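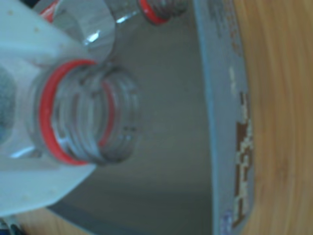 ## Paper conservation bench, entry of 2024-01-27

**Work:** Washing and resizing of the Plorgate parish ledgers, trial group 2
**Materials on the bench:** gelatin size, blotters, polyester web, calcium hydroxide stock, clear plastic bottles

The ledger leaves received from Plorgate are rag paper, uneven in weight, with iron gall ink on both sides. Spot tests were carried out on the margin entries before any leaf was immersed. The brown ink held. The red ruling on the later leaves did not hold, and those leaves have been set aside for local treatment on the suction table.

Each leaf was supported on web and lowered into a bath of conditioned water for 45 minutes. Discoloration came out mostly in the first part of the bath, which took on a pale tea color. A second bath was given to the leaves with heavy staining at the gutter. The pH strips read lower than expected after the first bath and were read again with the meter. The meter agrees with the strips, so the earlier concern about the strips is withdrawn.

Stock solution is decanted in portions of 300 ml. Colleagues are asked to write the date of decanting on the bottle itself. A label on the cap is of no use once two caps have been exchanged, as happened with the Zisov maps.

### Sizing

Gelatin was soaked overnight and warmed in the water jacket. The weaker of the two concentrations was applied by brush through the web. It gave an acceptable handle on the thin leaves but left the heavier ones soft at the fore edge. The stronger concentration corrected this, although one leaf dried with a slight sheen near the foot. The sheen is visible only in raking light and the leaf will not be reworked.

Drying was done between blotters under light weight. The first blotter change was made too late -- the leaves had already begun to cockle along the sewing holes -- and the whole stack had to be humidified and laid out again. The procedure sheet should state the time of the first change more plainly.
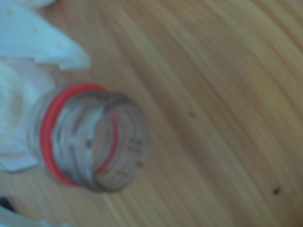
Svetozár Šimko

The Pešek bindery has returned the sample boards. The covering cloth is a better match for the originals than the cloth supplied by Vivby, but it frays at the turn-in. A second sample with a paper lining has been requested. No decision on the covers is needed before April, when the ledgers are due to be collated.

The full set contains 300 leaves. At the present rate the washing can be finished by one person working alone, provided the drying rack is not required for other projects. The rack has been reserved on the wall sheet.

### Outstanding

- Repeat the ink test on the index leaves, including the blotted entries.
- Order blotters of the heavier weight. The present supply is too thin for this paper.
- Compare the tear strength of the offcuts, sized and unsized, once they have conditioned.
- Return the loose wax seal to its envelope and record it against the correct volume. It was found between two leaves that do not appear to belong together.
- Ask for the missing page of the 1960s repair report.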